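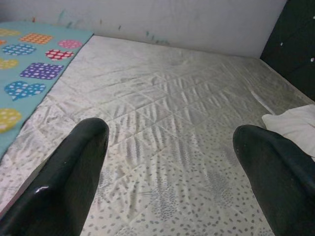

Fig. 1. Two gripper fingers over a quilted mattress surface.

Home | Notebook | Drafts | Style sheet | Archive | Log in

20/06/2019

Fernavton, part 4, second pass. Target length is 4,000 words and the draft is over by 374. Most of the excess is in the ferry office, where the narrator explains the Galtmont debt to a clerk who must already know it.

Changes made to the ferry office:

Cut the ledger speech from 600 words to 400. The first paragraph of it repeated part 2 almost word for word. The sum owed is now given once, by the clerk, and the narrator doesn't react to it.

Removed the second cigarette. He put one out on the stairs and was smoking again two lines later with no lighting of it in between.

Changed "he growled" to "he said" all through. Left one "he muttered" where the clerk is meant to mishear.

That leaves 174 to find. Candidates are the weather at the top of the quay section and the whole business with the umbrella. I'd keep the umbrella if part 5 still needs it as the thing left behind in the Walta. If the Walta scene moves to a different bar the umbrella can go, and with it the only reason for the cloakroom.

Point of view. Part 4 slips twice. On the quay we get what the driver is thinking ("he had never liked the boat") and the narrator can't know that. Changed to something the driver says aloud. The second slip is in the last section, where the narrator describes his own face. Not fixed. Tried a shop window and it reads badly, every detective in every story walks past a shop window. Will try taking the description out and letting the clerk ask if he's been ill.

Tense. Part 4 is in past throughout except for the description of the town, which drifts into present ("Fernavton sits with its back to the sea"). Parts 1 and 3 do the same. I think this is allowable if the town outlives the story, but part 2 has it in past, so one of them has to change. Changing part 2 is less work. Added to the style sheet.

Names. Sang is used both for the river and for the shipping line. In part 1 it's clear from context. In part 4 "down at Sang" could be either, and both readers in the last round took it as the river. From here on the company is "Sang Line" at first mention in each part and "the Line" after that. The river stays as it is. Someone should check part 3 for this, I only searched part 4.

Dialogue tags were checked by reading the clerk's lines alone, then the narrator's lines alone. The clerk holds up. The narrator uses long sentences when he's lying and short ones when he isn't, which was the plan in the October outline, but in the quay section it's the wrong way round. Swapped two exchanges. The join at "You came by road" is rough and will need another go.

Ending. The draft still stops on the simile about the tide. Tried stopping one line earlier, on the clerk shutting the hatch - better, but it loses the ticket, and part 5 opens with the ticket. Options are to move the ticket up to before the hatch or to have him find it in his coat at the start of part 5. Moved it up for now. Old version kept at the bottom of the file in brackets.

Open: umbrella, narrator's face, Sang in part 3, tense in part 2.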